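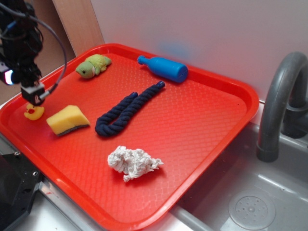 Can a robot arm clear a tray of mixed household items without a person standing by?
On a good run it can get through most of the tray. It still needs a person within reach of the stop button, and the checks below assume one is there.

COUNTER STATION INSPECTION CHECKLIST
Single-arm pick station, sink side
Inspector: Elspeth Ogilvie
Reviewed by: Eilidh Hepburn
Period covered: June
Controller software: Kirano
Task script: Nostar tray-clear

Mark each item OK, FIX or HOLD. A HOLD stops all powered motion until the reviewer has signed it off. Comments go under the item they belong to.

SECTION A. BEFORE POWER

A1. Base bolts tight, no movement when the arm is pushed by hand.
OK
Comment: Rechecked after the arm was moved back from the Zernby bench. Paint marks on the bolt heads still line up.

A2. Cable free through full travel, no kinks, no contact with the faucet.
FIX
Comment: Clears the faucet, but the loop drags on the upright board when the arm reaches to the far left. Add a clip at the second joint. Do not shorten the loop.

A3. Emergency stop reachable from both standing positions.
OK
Comment: Tested from each side.

A4. Faucet shut off at the valve under the sink.
OK
Comment: Handle alone is not enough. The arm has bumped it open in the past.

A5. Power supply and extension leads off the floor and away from the sink.
OK

SECTION B. TRAY AND ITEMS
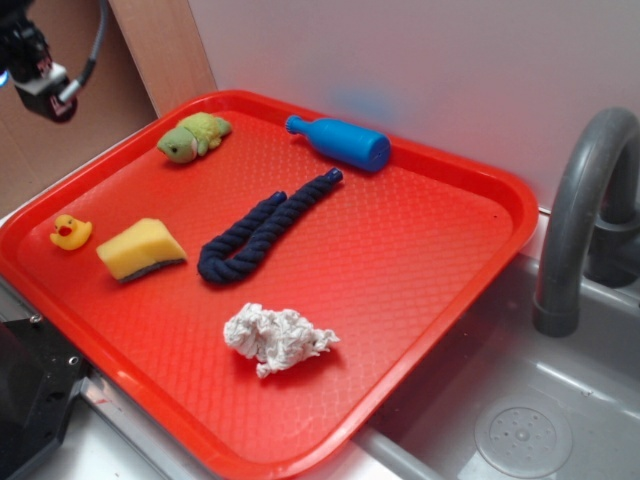
Page 2

B1. Tray seated and stable on the counter.
FIX
Comment: The tray can still slide when the gripper presses down near a corner. Raised rim stops small items from rolling off but does nothing for the tray itself. Rubber feet requested.

B2. Items spaced so the gripper can close on one at a time.
OK
Comment: Keep open space between items. The script copes badly with overlap, and two-item grabs are the main cause of drops over the basin.

B3. Hard items: blue toy bottle, rubber duck.
OK
Comment: Bottle is easy across the body and poor at the neck. Duck must be taken by the body. A grip on the beak end slips.

B4. Soft items: plush turtle, sponge.
OK
Comment: Turtle can be picked from any side. Sponge compresses, so the force reading climbs late and the controller may report a miss while holding it. Log these as false misses.

B5. Braided rope toy.
HOLD
Comment: Folded rope can trail below the fingers when lifted by one strand. On the last series the trailing end caught the tray rim and the arm kept pulling. No rope picks until the pull limit in the Nostar script has been lowered and tested. E.H. to sign.

B6. White cloth.
FIX
Comment: Frayed edges leave threads in the finger joint. Swap for a hemmed cloth, or clean the fingers after every cloth pick. Machine performance on cloth remains weak in any case. It can lift a crumpled one. It cannot fold it or lay it flat, and that part of the job stays with staff.

SECTION C. POWERED CHECKS

C1. Slow-speed pass over the tray, fingers open, no contact.
OK
Comment: Speed limit set to 80 millimeters per second for this check.

C2. Stop on contact.
OK
Comment: Tested with foam block at three heights. Stopped each time.

C3. Keep-out zone over the sink basin.
FIX
Comment: Zone was drawn for the old counter position and leaves the near edge of the basin open. Redraw it. The drain cover must also be inside the zone.

C4. Run log saved and complete.
OK
Comment: 207 picks logged for the period out of 750 planned. The shortfall is from the rope hold and the cable fault, in that order.

C5. Unattended running disabled.
OK
Comment: The Gautier team has asked for overnight runs. Refused for now. See B5 and C3.

SECTION D. REVIEWER COMMENTS

Station may be used for hard and soft items under supervision. Rope is out. Cloth is allowed with finger cleaning between picks.

On the wider question of whether the station is ready to take over end-of-day tidying: sorting a spread-out tray is close. Wiping down, wringing a sponge and handling wet fabric are not in the script and should not be tried on this arm, which has no splash rating.

Open items: A2, B1, B5, B6, C3. Elspeth to recheck A2 and C3 first and send the redrawn zone file before the next powered session.

Signed: E. Hepburn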